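I caught Gervasio Alarcón at the Montecinos lab in February, in the hour he keeps free before lunch, and we talked beside the bench for most of it. His group has been teaching an arm to place flat objects by watching people do it, and their latest result got a lot of attention around here.

So what changed? "We stopped throwing away the hesitations," he told me. The old Canum method trimmed every pause out of the human demos before training. The new one, Tirkau, keeps them. "People slow down right before the hard part. That's information! We were deleting it."

They recorded 173 demonstrations with 2 people, and I asked if that was enough. He laughed. "For a paper, yes. For your kitchen, no."
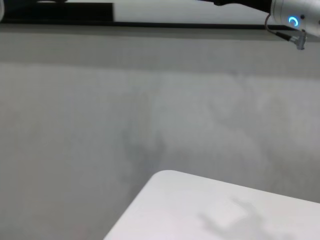

The arm over the gray work surface, with its blue ring light on.

I wanted to know how it did on the test runs, and he got a little careful with me. Tirkau missed nine placements across the whole test set, and most of those were with thin, shiny things – he blames reflections, though he hasn't proved it yet. "I have a guess and a student with a spreadsheet," he said.

The next step is a shared trial with Allside, who will run the same code on their own arm. I asked what he'd do if their numbers came back worse. "Drive over there and look at their lights first," he said, and then he went off to find his lunch.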